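### 4.2 Joint choice among home woodworkers

Most of the makers we interviewed had learnt from a relative or from videos, and few had been shown how to cut a joint by hand. Buthelezi and Mokoena (2019) found the same in their study of garden furniture. Our sample leaned towards small household pieces — stools, shelves, toy boxes — and pocket screws were the usual choice for all of them.

We asked each maker to build the same low stool twice, first with screws and then with a glued mortise and tenon. The timber was pine from one supplier, Van der Merwe, planed to the same thickness. Glue was left overnight before any load was put on the seat. Sessions took place in the makers' own homes or in the shared workshop at Nunach, whichever they preferred.

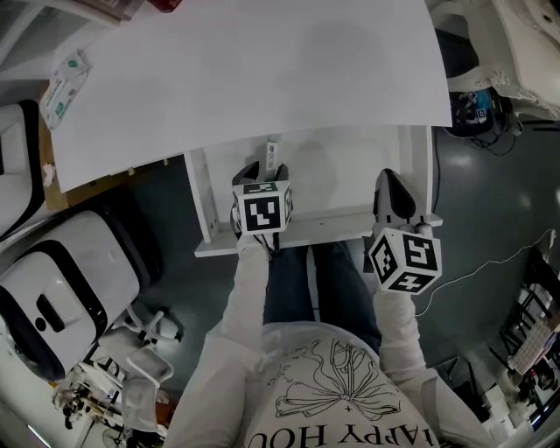 *Figure 5. Participant at a low white unit with a gripper in each hand.*

The tenoned stools took longer to make, and two makers gave up on the first attempt after splitting a leg. Those who finished were mostly pleased with the result, though several said they would go back to screws for anything that was going to be painted. One maker from Lavum had used hide glue before and asked to use it again; we kept her stool out of the load results.

Racking was the main fault in the screwed stools. It began at the front rail in most cases and could be felt by hand before any gap showed. We did not see a clear link between years of practice and the strength of the finished joint — a point taken up by Esquivel and Naidoo (2021), whose makers used hardwood and had far better chisels. Tool sharpness is dealt with in Section 5.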